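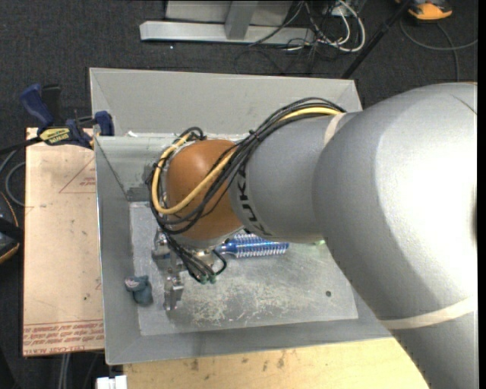 Vol. 2, p. 639

**Cable snag (bin picking)**

A *cable snag* is a fault in robotic bin picking in which the hoses or wires carried on the outside of an arm catch on the bin, on a fixture, or on the arm itself. It is classed as a dress fault, separate from faults of the gripper or the vision system. The usual results are a protective stop, a pulled connector, or a dropped part.

## Cause

Cables that feed a gripper have to cross the last joints of the arm. If they run outside the shell, as with the KUKA arm at the head of this article, where they arch over the orange-brown wrist and loop around its side, enough slack must be left for the wrist to turn. Slack that suits one wrist angle may hang too low at another. The risk grows when the wrist is lowered below the rim of a bin, and again when clamps or other fixtures stand on the rim.

Motion planners often model the arm as a set of rigid shells and leave the cables out. A path can then pass the collision check and still drag a loop across an edge.

## The Prurkov fault

The case most often cited took place at the Prurkov test cell, run by Gumport, on 3 March 2025. During a run of 840 planned picks, the arm stopped at pick 639 with a torque error on the last axis. A cable loop had caught on a bar clamp at the bin corner. The wrist kept turning until the torque limit was reached, and two connectors were pulled from their seats. No one was hurt.

The controller log gave the error as a gripper timeout, and the gripper was replaced before the cable was checked. Waltraud Brinkmann's report, issued in April, traced the wrong code to the order in which alarms were read: loss of the gripper signal was polled ahead of joint torque.

## Prevention

* Tie the bundle at two points, one on each side of the wrist joint.
* Limit wrist rotation while the tool is below the rim.
* Add a padded volume to the collision model. Ravindran Gounder's Ponatdale method uses a margin of 100 mm.
* Keep clamp handles outside the approach path.

Breakaway connectors reduce damage but do not prevent the snag.

## See also

Dress pack; Protective stop; Wegener loop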